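製品評価報告　竹製寝具マット「Pletico」(Dirkon社)
ロサレス(Rosales)研修宿舎　備品評価室

当評価室では、宿舎の夏季寝具の更新にあたり、Dirkon社の竹製マット「Pletico」を客室に試験導入し、使用感、手入れのしやすさ、耐久性および費用の各面から評価を行いました。本稿は、同種の備品を検討されている宿泊施設、学生寮および一般のご家庭の参考に供するため、評価の内容を公開するものです。 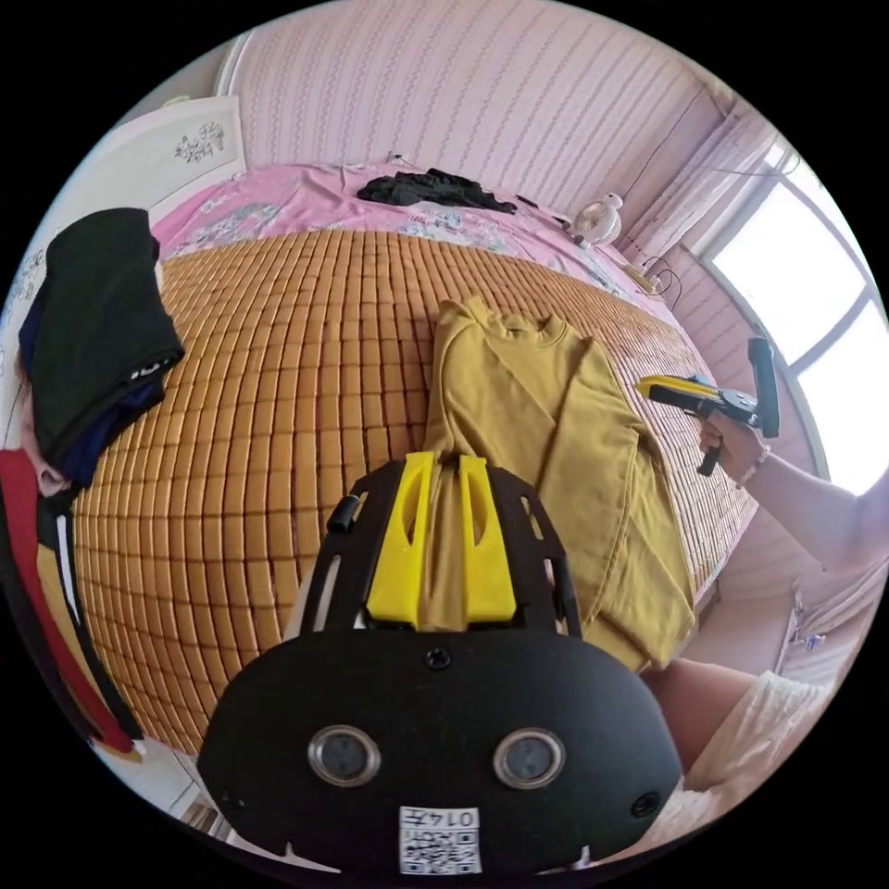
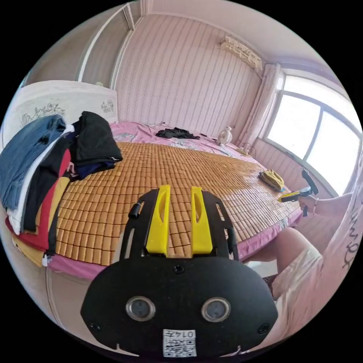

1　評価の対象と方法

Pleticoは、小さな長方形の竹片を紐で連ねたマットで、敷布団またはマットレスの上に広げて使用します。当宿舎では16室に各1枚を配置し、4月下旬から60泊分の使用記録を取りました。比較のため、同じ階の別の客室には、従来使用してきたClornora社のい草製シーツを引き続き敷いています。

評価にあたっては、宿泊者に任意の記入票をお渡しし、224件の回答を得ました。記入票は起床後に書いていただく簡単なもので、寝つき、肌触り、音、朝の汗の感覚についてお尋ねしています。あわせて、客室係が清掃時に気づいた点を日誌に記録しました。記録の取りまとめは備品評価室のディレク・ギュンドードゥ(Dilek Gündoğdu)、保守面の確認は設備担当のクレセンシオ・トバル(Crescencio Tovar)が担当しました。

なお、評価品はすべて当宿舎が通常の販売経路で購入したものであり、製造元からの提供および費用負担は受けておりません。

2　使用感

横になった直後の涼感は明確で、い草製シーツとの差が最もよく表れた項目です。竹の表面は体温が移りにくく感じられ、寝返りを打つたびに新しい涼しさがあるという趣旨の回答が多く寄せられました。冷房の設定温度を上げても眠れたとの記述もありますが、室温の統制までは行っておらず、冷房費への効果を論じる根拠としては不十分です。

一方、硬さについては評価が分かれました。竹片そのものに弾力はなく、厚みのあるマットレスの上では体に沿って曲がるものの、薄い敷布団の上では腰骨と肩に当たりを感じるとの指摘があります。横向きで眠る習慣のある方に、この傾向が強く見られました。当宿舎としては、中程度以上の厚みを持つマットレスとの併用を推奨します。

明け方の冷えについても触れておく必要があります。4月下旬の試験開始直後には、夜半に冷えて目が覚めたとの回答が続きました。梅雨入り前の時期に敷き始めるのは早すぎたと判断しており、次年度は開始時期を繰り下げる予定です。冷えを感じやすい宿泊者には、綿の薄いシーツを一枚重ねる方法をご案内しています。涼感は弱まりますが、肌触りの面ではむしろこちらを好む方もおられました。

音については、導入前に最も懸念していた点です。寝返りの際に竹片どうしが触れる乾いた音がしますが、隣のベッドの宿泊者の睡眠を妨げるほどではないとの評価でした。ただし、二人部屋で音に敏感な方から部屋の変更を希望された例が1件あります。

髪の長い方からは、竹片の継ぎ目に髪が挟まるとの訴えがありました。枕の下まで枕用の布を長めに敷くことで、その後の訴えは見られなくなっています。購入を検討される場合は、頭側をどこまで覆うかをあらかじめ決めておくことをお勧めします。当宿舎では、頭側をあけて通常のシーツのまま使用する敷き方も認めました。

3　手入れ

日常の手入れは、固く絞った布で竹目に沿って拭き、立て掛けて陰干しするという手順です。客室係の作業時間は乾燥を除いて短く、乾燥は窓を開けた状態で20分を目安としました。い草製シーツに比べて水気を吸いにくく、飲料をこぼした場合にも早く拭けば染みは残りませんでした。反対に、皮脂や日焼け止めは継ぎ目に溜まりやすく、表面だけを拭いていると、ひと月ほどで手触りにべたつきが出ます。柔らかい毛のブラシを週に一度かけるよう、手順書に追記しました。

丸洗いは製造元の取扱説明書で禁じられています。嘔吐物等による汚染が生じた場合、紐まで染み込んだ汚れを完全に除くことは難しく、当宿舎では当該品を廃棄する扱いとしました。この点は、洗濯機で洗える敷きパッドに明らかに劣ります。衛生管理の基準が厳しい施設では、導入前に廃棄と補充の手順を定めておくべきです。

保管は、付属の帯で筒状に巻いて行います。重量があるため、棚の上段への収納は避け、リネン室の下段に横置きとしました。折り畳みに対応した製品ではないので、保管場所の奥行きを先に測っておく必要があります。梅雨時に巻いたまま保管した予備の1枚には、内側に軽いかびの臭いが認められました。再度の陰干しで臭いは弱まりましたが、予備品にも定期的に風を通すこととしています。

4　耐久性

試験期間中に竹片の割れは確認されませんでした。紐の緩みは数枚に見られ、いずれも人が腰掛ける縁の部分に集中しています。緩んだ箇所では竹片の間隔が広がり、薄手の衣類や布を引っ掛けるおそれがあります。トバルによる確認では、付属の予備紐で補修は可能であるものの、端から順に通し直す必要があり、慣れた者でも相応の手間を要するとのことでした。補修手順の図が取扱説明書に小さく一点しか掲載されていないことは、製造元に改善を申し入れています。

縁の布については、縫製は丁寧ですが、角の折り返しが薄く、マットレスの側面と擦れる部分に毛羽立ちが出始めています。複数年の使用に耐えるかどうかは、現時点では判断を保留します。

5　費用および導入上の注意

購入単価はい草製シーツを上回ります。い草製シーツは当宿舎の使用条件では一夏で擦り切れることが多く、Pleticoが二夏以上使用できれば費用面で見合う計算になります。ただし、前述の汚染による廃棄を考慮に入れると、差はそれほど大きくありません。

寸法は、表示値に対して個体差がありました。幅はほぼ表示どおりですが、長さは広げ方によって変わり、紐が張った新品の状態ではやや短めになります。マットレスの全長を覆うことを前提に発注すると不足を感じる場合があるため、見本を取り寄せて現物で確かめることが望ましいと考えます。開封直後には竹と塗料の匂いがあり、客室に入れる前に数日の陰干しを行いました。

6　評価

涼感および日常の拭き掃除の容易さにおいて、Pleticoは従来品より優れていると認めます。硬さ、丸洗いができないこと、縁の紐の緩みの三点は減点の対象としました。当評価室の総合判定は「条件付き推奨」であり、条件は、厚みのあるマットレスと組み合わせること、および汚染時の代替品を確保することです。

当宿舎では、試験に用いたマットを次の夏も継続して使用し、い草製シーツを希望される宿泊者には従来どおりClornora社の製品をお出しします。紐および縁布の状態については、翌年の使用終了後に改めて記録を公表する予定です。

本報告に関するお問い合わせは、備品評価室(担当　ギュンドードゥ)まで書面にてお寄せください。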